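Broltdale Buddhist Centre

Resident Programme Coordinator (full time, fixed term of 26 months)

The Broltdale Buddhist Centre invites applications for the post of Resident Programme Coordinator. The Centre is a registered charity offering meditation, study and retreat in the Tibetan tradition. It occupies a former school and its grounds on the edge of Broltdale, and has accommodation for 39 retreatants. The post is open to persons of any religious background or none, provided that they are in sympathy with the aims of the Centre and willing to live by its house rules during the period of residence.

Purpose of the post

The Coordinator will arrange the yearly programme of courses and retreats, receive visiting teachers, and act as the first point of contact for residents and day visitors. The post reports to the Trustees through the Centre Manager. The Coordinator will also supervise the library, which holds 2,889 books and recordings, among them the Saavedra bequest of prayer texts and commentaries. Loans from the bequest are made only with written permission.

Main duties

To prepare the programme and see it through to print by the end of October each year.
To take bookings, answer letters and emails, and keep accurate records of attendance.
To welcome teachers and their attendants, and to arrange travel, meals and interpreters.
To open the shrine room for morning practice at 6.30 am on four days of each week.
To prepare a monthly notice for the Centre's 600 members.
To work with our sister house at Uvik on the shared winter retreat.

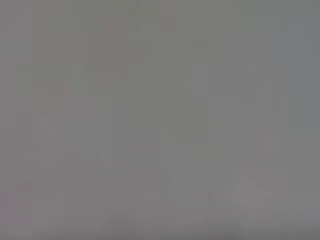 The winter retreat lasts for the whole of January and is held largely in silence. During that month the Coordinator is not expected to take part in every session, but must be on site each night and available to retreatants who are unwell or in difficulty. Leave may not be taken in January. Additional rest days are given in February.

The person we seek

Applicants should have experience of running courses or events, a good standard of written English, and the ability to deal calmly with members of the public. Some knowledge of Buddhist practice is desirable. A reading knowledge of Tibetan would be welcome but is not required. The successful applicant will be asked to undergo the usual safeguarding checks before taking up residence.

Terms

The Coordinator receives a salary on the Centre's published scale, a single room in Braren House, and vegetarian meals. Alcohol and smoking are not permitted in any building. We regret that pets cannot be housed. The working week is five days, including most weekends, and the first three months are probationary.

How to apply

Please send a letter of no more than two pages, a curriculum vitae and the names of two referees to the Centre Office, marked "Coordinator". Applications close at noon on the last working day of May. Shortlisted candidates will be invited to stay for one night at the Centre's expense, and interviews will be held the following morning.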